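4. Keeping the Machine Running

4.1 Where the robot lives

Most papers in this area give the robot one sentence and the learning method nine pages. We spent our own hours in nearly the opposite proportion, so this section is about upkeep. The machine is a humanoid that we bought used from Vokero, and it works in the furnished test room of our Alville lab, where it picks up cloth from and near soft furniture. The Skastular software stack plans its motions. Everything below concerns the parts that Skastular takes for granted.

The room was fitted out to look lived in, and the carpet came with it. Carpet is a poor choice for a legged robot and a fair choice for a house, and we let the house win. It gives a little under the feet, which means that the standing pose saved on the hard floor of the workshop is wrong by a small and irritating amount. We therefore save a separate standing pose for this room and load it before any arm motion. Forgetting this step does no damage. It only makes the robot lean toward the furniture like a guest looking for somewhere to sit.

Checks at the start of a session are made from the head camera, with the operator looking down the body at both arms and both feet together (Figure 1). We had at first written a checklist with 20 items, to be read off a tablet while walking in a circle. It was thorough, and it was skipped. The present version has 3: the feet are clear of the cloth, both hands are in view, and any cable lying on the carpet stays out of the path of the next step. The last item was added in November, after a step that we would prefer to leave undescribed. 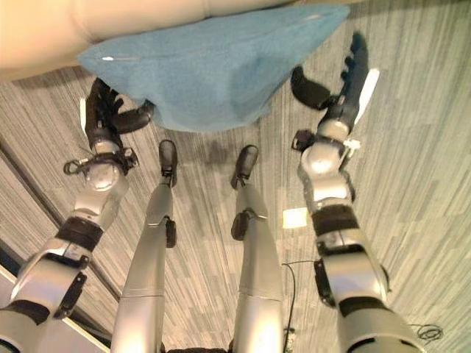
Figure 1. Head camera view, looking down the body. The blue cloth is ahead of the feet, with the left hand at one corner of it and the right hand standing open. Thin black cable lies on the carpet at the right.

4.2 Cameras, cables and the wrist

The wrist is where our maintenance log is longest. Each arm carries a camera near the hand, and each camera needs a cable, and each cable would like to be somewhere else. A wrist can turn much further than its wiring cares to follow. The software limits supplied with the arm protect the joint — they know nothing of the connector that we hung on it ourselves.

Our remedy is dull. We turn the wrist by hand through its full range with the power off, mark the angle at which the cable first pulls tight, and set the software limit 15 degrees short of that mark. The limit is measured again whenever a connector is touched. We tried reusing old values after what were logged as "minor" cable changes, and learned that the log's author (who is also the author of this paper) has a generous idea of minor.

4.3 Gripper inspection

The gripper gets its own inspection over a bright surface. Almost every part of it is black, and against a dark background a worn edge and a sound one look equally healthy. Over white, the outlines of the small tabs and the long finger are easy to compare with those in an earlier image. We take the comparison image through the wrist camera itself, which saves removing anything and has the further merit of showing whether the camera has shifted on its mount.

The textured pad is the part we look at first. Cloth sheds lint, and a crosshatch pattern collects it with real dedication. Cleaning is done with a dry nylon brush along the grooves. We used a damp wipe for a time and stopped, having found that wet lint packs down into something like felt. The bolts are then checked by hand with a short driver. We do not use thread lock on those we expect to open again, a policy adopted one afternoon too late.

Figure 2 is a wrist camera view of the kind used in this inspection. The useful region is the line where the pad meets the tabs, with the ridges of the crosshatch still distinct and white showing in the gaps. 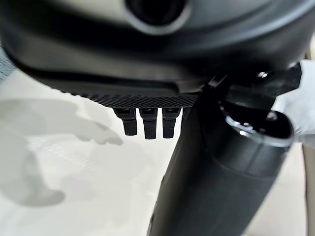 Figure 2. Textured pad, tabs and part of a long finger seen over a bright surface. The small bright point on the bracket is a bolt head.

How often should the wrist limits be measured if no cable has been touched?

Every 2 weeks in our lab, and also after any fall. Qureshi brackets, which we use on both wrists, are stiff enough that we have not found a reason to do it more often.

4.4 What the log is for

All of the above goes into one plain text file, with a line for each check and a line for each part replaced. An earlier database had fields for severity, cause and corrective action. Its most common cause was "other." The text file has no such field, and entries have become longer and a good deal more truthful. When a trial is excluded from the results in Section 5, the matching line of the log is given beside it, spelling left as found.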